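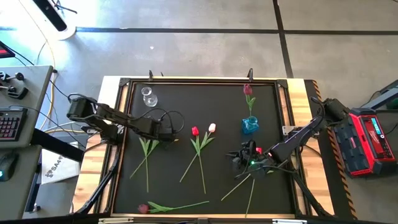

Left gripper keeps squeezing after close command (two-arm cell, fake tulips)

stemcell_dropout
Two arms, one flower arranging task, tulips into vases. Left gripper gets the close command, reaches the stem, and goes on squeezing until the servo throws an overload and the whole arm goes limp. It did this 11 times in July. The right one behaves like an angel. Firmware matches on both. Ideas?

Skarkham
Overload or overheat? Different bits. Post the log.

stemcell_dropout
Overload. Temperature is boring the whole time.

flandholm_fred
Your stems are too thin. The jaw never sees the position it was told to reach, so it pushes forever. Set a current limit and go have lunch.

stemcell_dropout
Limit is already set to 16 percent. I have had the lunch.

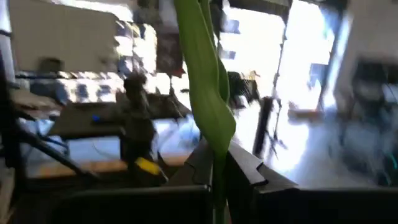

Also, it trips on leaves as well as stems, and a leaf puts up even less of a fight. So I don't buy the thin stem theory.

flandholm_fred
Leaf, stem, same thing to a jaw. Thin is thin.

Hiyori Nakajima
I disagree with Fred. If the limit were being applied, a thin part would just stall politely. Read the value back after a power cycle. On ours it went to the default of 1,000 every time, because it had been written to memory that doesn't survive a restart.

Skarkham
+1. And please stop letting an arm go limp over a glass vase. Overload should hold position.

katesell_refugee
Hold position with what, the servo that just overloaded? Limp is the safe state. Buy cheaper vases.

Skarkham
Limp is safe for the servo. Ask the vase.

stemcell_dropout
Read it back. Left says 1,000, right says 16. I wrote the left one myself, in July, with great confidence. Saving it properly now and running the Fukuda script overnight.

flandholm_fred
Still too thin.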